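Gripper budget for board strip-down cell, what would you spend first?
Started by f_sheikh, September 2025

f_sheikh
We refurbish servers and want a second arm cell for pulling memory and processors. The Drundix quote has spare fingers at £90 a pair and a wrist camera at £639. I can't get both through before February. Which first?

tkwok
Fingers. You will bend some. Order two pairs and a set of linkage bolts.

weerasinghe_c
Disagree. Camera first. Fingers are cheap enough to go through petty cash later, but without a close view you're teaching positions blind. On our cell the linkage takes up half the view and the fingertip is right at the lower edge of the processor socket. You need to see that gap before you pick a finger width. 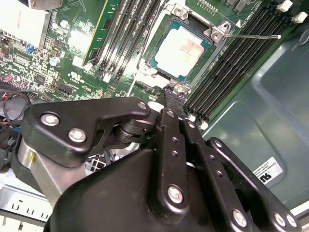 Reply 4
tkwok
Fair, but that argues for narrow tips as well. There's a small white component just below the socket where the tip meets the board. I wouldn't go near that with the standard Trakel ones.

endang_w
Budget for a fixture too. Ours was £297 and we left it off the first order, then lost weeks holding cases with clamps.

f_sheikh
Hadn't costed a fixture. I'll ask Drundix to requote with the camera, one pair of narrow fingers and a case fixture.

weerasinghe_c
Ask about delivery as well. Ours took 38 days.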